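# Progress report: hand tracking for two-handed work with thin film

Reporting to: Plukbridge, program office
Prepared by: Igor Rusnák, Jirneo
Date: 4 November 2022
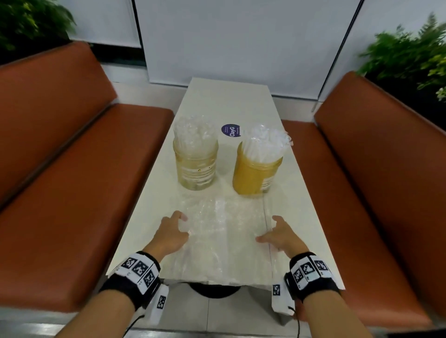 ## Scope of this period

The work package covers the recording of two-handed handling of clear plastic film by a person wearing head and wrist equipment, and the conversion of those recordings into wrist paths that a two-armed robot can follow. The period was spent on three tasks: fixing the marker layout on the wrist straps, choosing recording sites outside the laboratory, and testing whether wrist paths alone carry enough information to label the stages of a film-handling task.

Robot playback was not part of this period. It is planned for the next one and depends on the labeling result given further down.

## Why film

The previous report dealt with rigid objects, and the reviewer at Plukbridge asked for a material that the current methods do not handle well. Clear film was selected. It has no stable shape, its edges are hard to find in a color image, and highlights on the creases move when either the film or the head moves. A depth sensor returns gaps over most of its surface. Methods that first estimate the state of the object and then plan a motion therefore have little to work with.

Our approach puts the hands first. The position of both wrists is measured directly, and the state of the film is treated as something to be inferred later, if at all. A person smoothing or gathering a sheet follows a fairly regular sequence of hand motions even when the sheet itself looks different every time. The question for this period was how far that regularity goes.

## Equipment

The wrist straps are black and carry white blocks with square fiducial markers. The top panel on each strap has three square codes, and a smaller tag is mounted apart from it so that at least one code should stay in view when the forearm turns. Thin cables run from the straps back toward the wearer's body.

The earlier layout used a single large code on each wrist. It gave good accuracy when the code faced the camera and nothing when it did not. Turning the palm inward to pinch the edge of a sheet was enough to lose it. Three smaller codes give a slightly noisier pose in the best case and a usable pose in many more cases. The solver takes all visible codes on one strap as a single rigid body, so a pose can still be computed when one code is covered by film or by the other hand.

Two changes were made to the straps in the period:

- The blocks were moved up the forearm, clear of the wrist joint. Bending the wrist no longer tilts the panel.
- The strap closure was tightened and a rubber lining added. Slip along the forearm had been the main source of drift within a session.

The cables remain a weak point. Participants mention them more than any other part of the equipment, and one connector had to be replaced. A battery version has been priced by Plillska, and the quote is with the purchasing office.

## Recording sites

Laboratory recordings all share one bench, one background and one set of lamps. Models trained on them did poorly elsewhere, as reported in April. For this period we moved part of the recording to ordinary rooms with ordinary furniture, including a seating area with a narrow white table between two padded benches.

The narrow table turned out to be a useful test. The wearer has less room for the elbows, part of the sheet hangs over the front edge, and other items stay on the far half of the table, within view of the head camera. Transparent jars filled with crinkled clear plastic are a hard background for any method that tries to segment film by appearance, as they produce the same kind of highlights as the sheet under the hands. We kept such items in place during recording. The labeling method does not use the image content beyond the markers, so its score should not change with the background, and this can now be checked.

A white tabletop caused one problem. The white border of the marker blocks has low contrast against it, and the detector sometimes placed the outer corner of a code too far out. Corner refinement is now run on the inner pattern only. The fix costs a small amount of processing time and has been applied to all sessions, including those recorded earlier.

## Data set

The data set at the close of the period holds 2000 clips. Each contains one pass at the task: lay the sheet down, smooth it, gather it, and release. The participants numbered 15. None was instructed in how to move the hands, only in what the sheet should look like at the end.

Each clip was labeled by hand for the start and end of every stage. Two annotators worked separately, and a third person settled the cases in which they disagreed. Most disagreement concerned the boundary between smoothing and gathering. Several participants do both at once, pressing with one hand while the other draws the film inward. We considered a separate label for this and decided against it, since it would have split an already short stage. The overlap is instead stored as a flag, and the results below exclude flagged intervals unless stated.

## Method

Input to the labeling model is the pose of each wrist relative to the head camera, plus the pose of one wrist relative to the other. No finger data is used. The sequence is resampled to a fixed rate, short gaps are filled by interpolation, and longer gaps are marked as missing and passed to the model as such.

The model is a small temporal network of the kind already described in the proposal. Two versions were compared. Version A receives camera-relative poses only. Version B also receives the wrist-to-wrist pose. Participants were held out whole, so that no person appears in both training and test data.

## Results

Version B was better than version A on every held-out participant. The gain is largest on gathering, where the distance between the wrists shrinks in a consistent way while the head may be moving freely. Version A tends to mistake a forward lean of the wearer for a smoothing stroke.

Laying down and releasing are labeled reliably by both versions. Smoothing is labeled well when the strokes are long. Short strokes, of the sort used to flatten a single crease, are often merged with the rest between strokes. Wrist data is probably insufficient here: the forearm hardly moves and the work is done by the fingers.

Performance on the narrow-table recordings was close to that on the laboratory recordings, with no retraining. The remaining difference comes from missing poses. With the elbows held in, the forearms sit low in the camera view and the panels leave it more often.

Flagged intervals are a clear failure. Both versions pick one stage or the other and switch between them at short intervals. A filter on the output hides the switching but does not make the label correct.

## Open issues

1. **Low forearm position.** The head camera should be tilted further down. A new bracket has been drawn and will be printed before the next recordings.
2. **Finger contact.** Wrist pose does not show whether the fingers are pressing on the film or hovering over it. For playback this matters, as a robot following the path with no contact will not move the sheet. A thin pressure pad under the sheet is the cheapest option and will be tried first.
3. **Strap calibration.** The offset between marker block and wrist center is measured once per participant. If the strap is taken off during a break, the measurement should be repeated. The session sheet has been changed to require it.

## Deviations from plan

The comparison with the image-based method from Pavlović has been delayed. Their code expects a fixed overhead camera, and adapting it to a moving head view took longer than scheduled. The adapted version runs, but its output has not been checked well enough to report.

Spending is within the approved amount. The quoted battery straps would be charged to the equipment line and need no transfer between lines.

## Next period

Work will start with the camera bracket and the pressure pad. Robot playback follows on single-stage clips, beginning with long smoothing strokes, where the labels are most dependable. Gathering will be added once contact data is available. The Pavlović comparison will be run on the same held-out participants as versions A and B.

Plukbridge is asked to confirm the purchase of the battery straps before the next recordings are scheduled, so that all new sessions use the same equipment.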